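Grovance Heated Airer and Cabinet
Owner's Guide

Section 7: Drying joggers, track pants and other soft trousers

Most people who buy a Grovance start with towels and shirts, and quite right too, as they are very forgiving. Sooner or later, though, a heap of soft trousers comes along, and these deserve a little more patience. The waistband holds far more water than the legs do, the pockets are double cloth, and a drawstring can find its way into places you would never think to look. Please read the whole section once before you begin — it will only take the length of a cup of tea.

Before you start

1. Check that the cabinet is standing level and that the drip tray is pushed fully home. You should feel it click.

2. Look at the care label on each garment. If it says not to tumble dry, you may still use the airer, but keep to the Low setting.

3. Spin the load well in your washing machine. Garments that go in dripping will fill the tray long before the programme has ended.

4. Lay each pair out on a bed or a large table and smooth the legs with the flat of your hand. Pull the waistband gently to its full width, let it spring back, and bring the drawstring to the front. 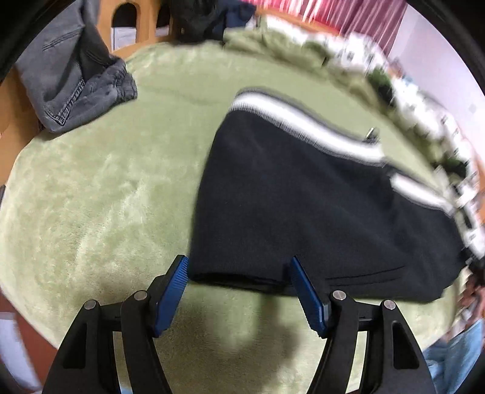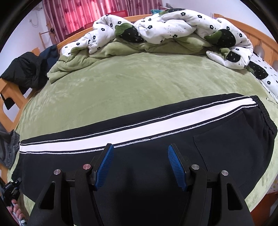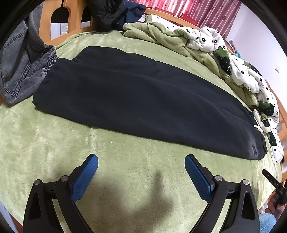
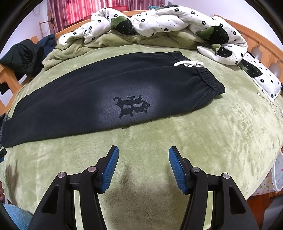
5. Turn the pockets inside out. Tissues are the usual trouble, and a single one will keep you busy with the lint brush for a good long while.

CAUTION: Never hang a garment with a wet drawstring trailing over the lower vent. Tie it in a loose bow first.

Loading the rails

6. Pull out both upper rails until they stop. On the Bilyk cabinet, which is the taller of the two, lift the front of each rail slightly as you pull.

7. Hang each pair by the hems, using the soft Poltitz clips supplied, so that the waistband is at the bottom and closest to the warm air. Leave a hand's width between one pair and the next.

8. If a garment has a printed letter or badge, turn it inside out before clipping. Prints can stick to one another when warm, and we should hate for you to lose a favourite.

9. Slide the rails back in and close the door. The green light will come on by itself.

Note: The upper rails take 7 pairs of adult trousers in all. Children's sizes can be doubled up, two to a clip, provided the cloth is thin.

Choosing a programme

10. Press Soft, then choose Low or Medium. High is meant for towels and bedding and will shorten the life of any elastic.

11. After 2 hours, open the door and feel the waistbands. If they are still damp, turn each pair the other way up and press Continue.

12. When the programme ends, leave the door ajar and let everything cool before folding. Warm cloth creases as soon as you look at it!

CAUTION: The inner back panel stays hot after the light goes out. Keep small hands away from it.

Spare clips and rails

Extra clips are sold in bags under part number 311, and the replacement upper rail is part number 797. Both can be ordered from Skelleck, or from the shop where you bought your airer. Please have your cabinet's serial number to hand when you ring — you will find it on the silver plate inside the door, just below the hinge.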